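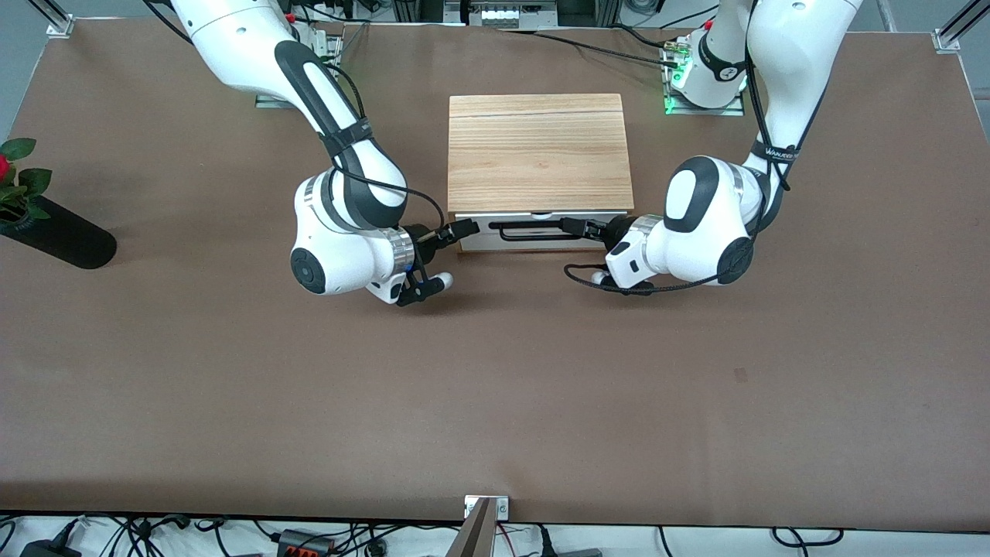 Handles ought to be settled before the drawer is built, Drahomíra Šindelář told the Flosholm Centre for Household Design, and too often they are the last part chosen. Her remark opens the Centre's new guidance on small drawers, released on 2020-08-15 for makers, schools and members of the public.

The guidance covers drawers made to stand on a desk, shelf or bench. It deals with the width of the front, the position and length of the handle, the clearance at either side and the depth of the lid. Full-size chests and kitchen cabinets are outside its scope and will continue to be covered by the Centre's earlier notes.

Work on the text began after the Centre reviewed letters it had received over several years about household storage. Of the 500 letters set aside for the review, 67 concerned drawers that stuck, tipped forward or moved the whole box when pulled. The Centre had previously treated such complaints as matters of repair. The review recommended that they be treated as matters of design.

Romana Danko, who edited the guidance, said a light box presented a particular difficulty.

"With a heavy chest, the weight of the furniture holds it in place while the drawer moves," she said. "A small box has very little weight to offer. If the runner is tight, the box comes along with the drawer, and people end up holding the lid with one hand."

The guidance advises makers to reduce friction first and to add weight or rubber feet only where this does not solve the problem. It also recommends that a box be tried on more than one surface, including a bare tabletop and a mat, before a design is approved. A box that stays put on one may slide on the other.

Bar handles receive the longest section. A bar fixed across the middle of the drawer front can be taken at either end or in the centre, which suits people who cannot close their fingers around a knob. The drawback is that a pull at one end can turn the drawer slightly in its opening. The guidance asks makers to test every bar handle with a centre pull, a pull at each end, and a pull at both ends together. Where the drawer binds on an end pull, the maker is advised to shorten the bar or lengthen the sides of the drawer.

Contrast between the handle and the front is also recommended. A dark handle on a white front is given as a suitable pairing for people with low vision. Handles painted the same colour as the drawer are discouraged, although the guidance does not rule them out for display pieces.

On lids, the text is brief. Timber lids should be finished on both faces, and any joint should run parallel to the front or back edge where the design permits. Makers are reminded that a lid will often be used as a shelf, whatever its intended purpose, and should be able to carry a modest load without pressing on the drawer below.
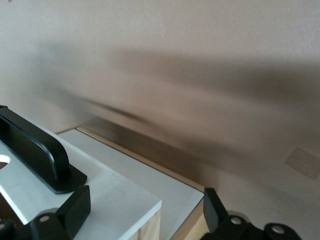

White tabletop with light wood along its edge.

A separate chapter addresses the surface on which small storage stands. Otakar Oravec, who prepared the chapter, recommends a pale, matte top with a plain edge for work involving small parts, and asks that the gap along any edging strip be kept narrow enough to clean with a cloth. He advises against high-gloss finishes beneath a strong lamp. Faint scuffs on a white surface are described as ordinary wear and do not call for replacement.

The chapter also sets out where a box should be placed. The drawer should be able to open to its full length without passing the front edge of the table, and the lid should not be pushed hard against a wall if it is meant to lift. Electrical outlets behind a work surface should remain within reach.

Two makers commented on the draft. Baláž, a joinery firm, asked that the permitted clearance be widened to allow for seasonal movement in solid timber, and the final text adopts this change. Stillis, which produces desk furniture, asked that shorter handles be allowed on narrow fronts. The Centre accepted the request in part, and a table of minimum lengths now appears at the back of the document.

Jarmila Tóth, the Centre's head of public programs, said the guidance had been written so that it could be used by someone building a single box at home.

"There are no special tools in it," she said. "A ruler, a pencil and a sheet of paper to slip down the side of the drawer will cover most of the checks."

Over 100 printed copies have been set aside for schools, which may request them in writing. Three measured drawings are included with each copy, showing a single-drawer box, a box with a lifting lid and a two-drawer version for shelves. The drawings may be reproduced for teaching without charge. Commercial makers wishing to publish them are asked to contact the Centre first.

The guidance does not replace existing safety requirements for furniture intended for young children, and the Centre will not certify individual products against it.

Comments on the text will be accepted until the end of June. Ottó Vida of the Vostance reading room will receive them on the Centre's behalf, and a revised edition will be prepared if the comments warrant one. Reference copies may be consulted at Vostance during regular opening hours.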